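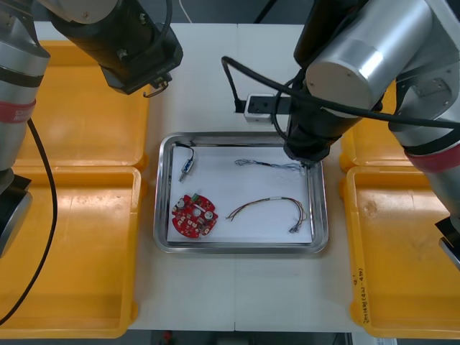
Sorting small electronic parts with two arms: policy results and a question about the cable class

We have been comparing two ways of training a bimanual sorting policy and I would like opinions before we commit to a third round. The task is to clear a central tray of mixed parts into bins on either side of the table. Policy A was trained on 400 demonstrations in which every tray was laid out singly, nothing touching. Policy B was trained on the same number, but with parts placed as they came out of the box. Both use the same encoder and the same action chunk length of 52 steps. Rigid items such as the round red board are no longer a problem for either policy. The harnesses are. A set of thin wires lying in a loose arch, with crimp terminals at one end, gives the network no obvious place to grasp, and the gripper tends to hover over it and then commit late. On the held-out trays policy B does better with wires, and policy A does better with everything else. I had expected B to win throughout.

Full logs are on the Flirik share for anyone with access. Happy to post the config.

Posted by tolerance_stack, 8th December

----

wristcam_off wrote:

What counts as a success for a harness? If one strand hangs over the rim of the bin, is that a pass? We had two people scoring the same runs in November and they differed on precisely this. The difference between them was larger than the difference between our models.

----

tolerance_stack wrote:

Pass means all terminals inside the bin at the end of the episode. Strands over the rim are allowed. One scorer for all runs, working from video with the policy name hidden.

----

Pliseck_user wrote:

I don't think the comparison is fair as set up. Trays laid out singly are quicker to clear, so your A demonstrations will be shorter, and equal numbers of demonstrations do not mean equal numbers of frames. Match on frames and run it again. My guess is that most of the gap on rigid parts will stay and the gap on wires will shrink.

----

tolerance_stack wrote:

Fair point. B has more frames. I have not matched them. I can subsample B by dropping whole episodes, though that also cuts the variety of layouts, so it swaps one confound for another.

----

hexkey42 wrote:

Subsampling whole episodes is fine if you do it over several seeds and report the spread. How many seeds are behind the current numbers?

----

tolerance_stack wrote:

6 per policy. The spread on wires is wide for A and narrow for B. On rigid parts both are narrow.

----

hexkey42 wrote:

Then I would believe the rigid result and treat the wire result as a hint. Wide spread on A could mean that a couple of seeds learned a usable grasp and the rest did not. Plot them separately before averaging.

----

lowgain wrote:

Disagree with Pliseck_user about frames. Frames spent waiting above a part carry almost no information, and human operators wait a lot over wires. If you match on frames you are padding A with easy motion. Match on grasp attempts instead. We did this with the Vastent grippers and the ranking of two policies changed places.

----

Pliseck_user wrote:

Grasp attempts need labelling, and the labelling rule becomes one more thing to argue over. Does a close and reopen count once or twice?

----

lowgain wrote:

Once, if the wrist moves less than the finger width between closures. It can be read straight from the joint log. No hand labelling.

----

wristcam_off wrote:

Separate question. Do you assign an arm to each part, or does the policy choose? With a tray in the middle and bins both sides, a late change of arm would look very much like the hovering you describe.

----

tolerance_stack wrote:

The policy chooses. In the demonstrations the operator used whichever arm was nearer, with no fixed rule for parts in the middle. I had put the hovering down to grasp point uncertainty, but I can't rule out arm choice from what I have. I will split the episodes by where the harness starts and see if the delay is worse near the centre line.

----

hexkey42 wrote:

That split is worth more than another training run. If the delay is flat across the tray, arm choice is out.

----

tolerance_stack wrote:

Plan is: per-seed plot first, then the split by start position, then lowgain's attempt count on the existing logs. Frame matching after that if the wire gap is still there. Config is now in the same Flirik folder, under Heydari.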